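Search products Search Enter keyword or item number

Tirkska Orange Wrap for Small Parts

Updated January
By Henrike Rothe

Tirkska is a narrow, shiny orange wrap for bundling and marking small parts before they go into a drawer, a bin or a shipping box. We sell it to repair shops, school workshops, theaters and anyone else who has a lot of little things that need to stay together. It comes on a cardboard core and is wound on by hand. You do not need a dispenser, although the Rukard bench holder fits it if you have one.

The wrap clings to itself. It has a very light adhesive on the inside face, enough to hold one turn against the next. It is not meant to seal a carton and it will not hold a lid shut. For that, see our carton tapes.

We carry one color. Customers ask for blue and green from time to time, and we had a green for two seasons, but it was hard to spot on a dark shelf and most of it came back. Orange is what sells. A small orange bundle shows up well next to black parts and housings, and it is easy to find again if it rolls under a bench.

What it is used for

Most customers use it for sets: screws that belong to one bracket, spare feet for a stand, adapter rings, fuses, short cables. Put the parts in a small bag first if they are loose or have sharp edges. Solid pieces can be wrapped directly.

It is also used as a marker. Ilse Hellwig in our returns department wraps every part that has been checked and is ready to go back on the shelf, and leaves everything else bare. If you do this, write your rule down and tape it to the shelf, or the next shift will use it for something different.

A wound bundle does not come out smooth. The wrap creases at the corners and the layers show at the edges, more so on a piece that is close to rectangular. If you bunch the tail and press it down at the side, you get a little lump like a knot, and you can pull on that later to open the bundle. Some customers fold the tail flat, which looks neater but is slower to undo.

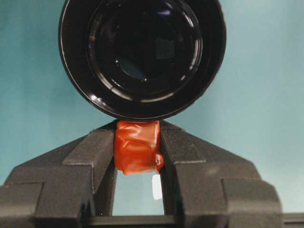
How to wrap a small part

1. Wipe the part. Oil and sawdust keep the first turn from holding.

2. Pull off a length as long as your forearm. Longer pieces tangle.

3. Lay the end across the widest side and hold it with your thumb.

4. Wind with light tension. Two full layers are enough for most parts. If you pull hard, the wrap thins out at the corners and can split.

5. Change direction after the first layer so the ends get covered too.

6. Bunch or fold the tail and press it down for a few seconds.

To open a bundle, find the tail and unwind. You can cut it with scissors, but keep the blade away from polished or coated parts. The wrap cannot be used a second time.

Specifications

Item name: Tirkska Orange Wrap
Color: orange, shiny
Roll length: 215 feet
Rolls per pack: 2
Core: cardboard
Storage: dry, out of direct sun, rolls lying flat
Sold by: Skungate Supply

Larger quantities are packed by Reinholz and ship on a pallet. The smallest pallet order is 1000 rolls. Please call before placing one, as we do not keep that many on hand.

Things to know before you order

Do not use it on painted surfaces for long storage. We have had no trouble over a few weeks, but after a summer in a warm attic the adhesive can leave a faint haze. It comes off with a damp cloth and a drop of dish soap.

Do not wrap glass or lens surfaces directly. Use a soft cloth or tissue first.

It is not electrical tape and has no rating for that purpose. Bare contacts should be covered with something suitable before you wrap.

Ink from a ballpoint pen will not stay on it. A permanent marker works if you let it dry. If you need to write more than a part number, use a tie-on tag.

In a cold garage the wrap gets stiff and the first turn may slip. Bring the roll inside overnight and it will behave normally.

Customer comments

"We use it in the prop store for small fittings. The bundles are easy to see with a flashlight. I wish the core was a little stiffer, one of ours got crushed in the bottom of a tool bag." Helmut Seidel

"Good for short cables. Took me a few tries to get the tension right and I wasted a fair bit of the first roll. The second one went much better." Orathai Jaidee

"Does the job. I would buy it in a wider size." Wolfram Weidemann

There is no wider size at present. We have asked the maker and will list it on this page if it becomes available.

Ordering and returns

Orders placed before noon leave the same day, except on weekends. Unopened packs can be returned within the usual period for a refund. If a roll arrives crushed, or the wrap tears as it comes off the core, send us a note with your order number and we will replace the pack. You do not need to mail the bad one back.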